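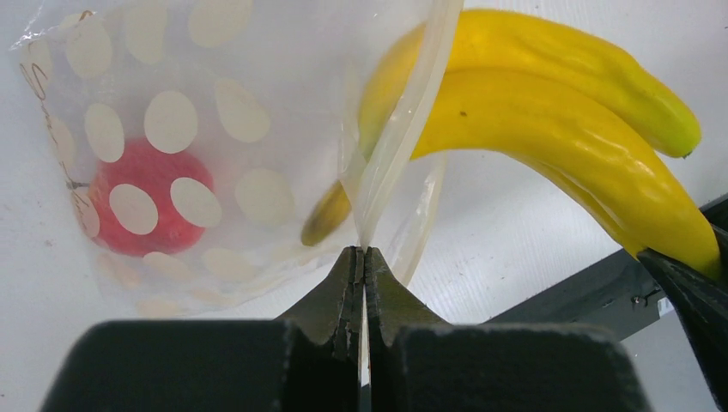 发件人：Nollport 合住楼邮件列表
主题：Re: [厨房] 水果到底要不要装袋
日期：12/08/2021

各位邻居：

先把上一封引在下面，免得又有人说我断章取义。

> 大家好，Dekico 楼层的公共厨房最近很不像话。
> 台面上一会儿是散放的香蕉，一会儿是印着圆点的透明塑料袋，
> 里面裹着一个红红的东西，我隔着袋子看了半天，也没看出是苹果还是番茄。
> 我提议：从下周起，所有水果一律装袋，袋口扎紧，写房号。
> 没写房号的，当天晚上处理掉。
> 另外请不要再回复全体讨论这件事，列表不是用来聊水果的。
> —— 31 室

好，我来回复全体，聊聊水果。

第一，香蕉。我不赞成给香蕉装袋。带点青的香蕉买回来，放在白台面上晾着就很好，离别的水果远一点，慢慢黄，慢慢吃。扎紧袋口闷在里面，尤其是跟熟苹果闷在一起，过两天您收获的是一袋褐色的软东西，外加一层水汽。去年 10 月有人这么干过，袋子在冰箱顶上放到了谁也不肯认领的程度，最后是我扔的，戴着手套。

第二，圆点袋。奶白色的大圆点，旁边还有一行花体字，好看是好看，可惜圆点正好挡在要紧的地方。我也看不出里面是什么，只知道是圆的，红的。那行字我歪着脑袋读过，读不出来，大概本来也没打算让人读。这种袋子拿来装礼物合适，拿来装公用台面上的食物，就等于请全楼猜谜。谁家囤了一卷的，建议留着过节用，平时换成没有花纹的。

第三，写房号。这条我支持，但请写在纸胶带上，再贴到袋子上。塑料袋又滑又皱，水笔写上去，一蹭就没了。上次我捡到一袋土豆，房号写的是“1007”，我们楼总共没有那么多间。猜了一晚上，可能是 10 室和 7 室合买，也可能是写字的人另有抱负。土豆后来发芽了，至今无人来领。

第四，当天晚上处理掉。请问“处理”是什么意思？要是指吃掉，那我们不妨把话说明白，我愿意轮值。要是指倒掉，我反对。一个圆圆红红的东西好端端地待在袋底，没招谁没惹谁，不该因为主人忘了写两个数字就进垃圾桶。

我的方案如下，欢迎挑刺：

香蕉不装袋，放台面右边，不要压在别的东西底下，更不要把重袋子搁在上面。

苹果、番茄等圆的，装袋可以，袋口折一下就行，不必打死结。上回有个结打得太认真，主人自己拿剪刀才剪开，剪完袋子也废了。

切开的一律进冰箱，用带盖的盒子。Aliyu 那套盒子是公用的，用完请洗，盖子和盒子请放在一起。眼下柜子里有 2 个盖子找不到盒子，处境比较尴尬。

没写房号的东西，先挪到窗边那个 Onevside 的篮子里，三天以后没人要，谁想吃谁吃。土豆除外，土豆现在应该算盆栽。

用过的干净塑料袋，抖一抖，叠平，塞进水槽下面的抽屉。别揉成团。揉成团的袋子一开抽屉就往外涌，我每次都觉得它们等我很久了。

最后说一句列表的用途。建列表那天的公告我还留着，上面写的是“用于讨论公共空间事务”。厨房台面是公共空间，香蕉在台面上，推理过程从略。31 室要是觉得邮件太多，可以改收每周摘要，设置在页面最下面，字很小，颜色很浅，跟圆点袋上那行花体字难读得不相上下。

有不同意见请直接回复本邮件。想认领圆点袋的，也请回一声，顺便告诉大家里面到底是什么。

土豆的住户代表
14 室隔壁

--
Nollport 合住楼邮件列表
回复本邮件将发送给全体订阅者
退订或改收每周摘要，请到列表设置页面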